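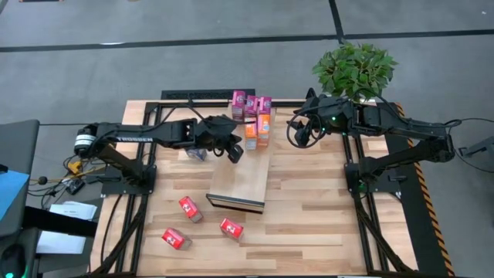
How do you get an eight-year-old to eat breakfast before school?

Posted by Plorkico, 2019-06-09

Hello all, first time posting although I've been reading for ages. My youngest simply will not eat in the mornings. He gets up at seven, sits at the table looking at his toast as if it had insulted him, and then we have to leave. By the time he gets home he's ravenous and in a foul mood, and tea is a battle because he's filled up on crackers. His big sister was never like this so I'm a bit lost! I've tried porridge, eggs, yoghurt and bananas. The only thing he has ever asked for is the brightly coloured cereal, and I've been holding out because of the sugar. Am I being too strict? We have 14 school days left before the holidays and I'd love to get to the end of them without tears (mine or his).

Steso

Oh, you have my sympathy, we had 2 years of this with our middle one. What helped in the end was moving everything earlier by a quarter of an hour, so that he'd been up and pottering for a while before any food appeared. Some children just aren't hungry the minute they wake. I also let him choose the night before and lay out his own bowl and spoon, and he was terribly proud of that.

As for the cereal, I gave in – but I mixed it. A small handful of the bright stuff on top of plain wheat or oat cereal, with plenty of milk. After a few weeks the handful got smaller and he never said a word about it. Do read the side of the packet too, and look at what they call a serving, as it's often far less than a child will pour.
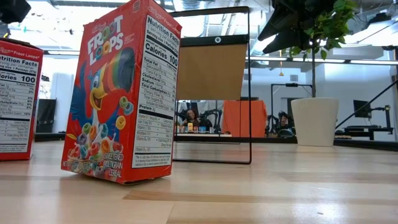

Froot Loops, with the nutrition panel on the side of the box.

If all else fails, a cheese sandwich in the car is still breakfast. Ours had cold pasta for most of June one year and he's a strapping lad now.

Kan

just let him have the cereal, its only breakfast. mine had it every day and was fine

Weden

I'd have a quick word with his teacher as well. Ours was happy for my daughter to have a banana at the gate, and some schools run a breakfast club where they'll eat anything if their friends are eating it. Ours cost 3 pounds a morning, toast and juice included. Check what time he's having his supper, too. Once we stopped the late biscuits she was much keener on her toast.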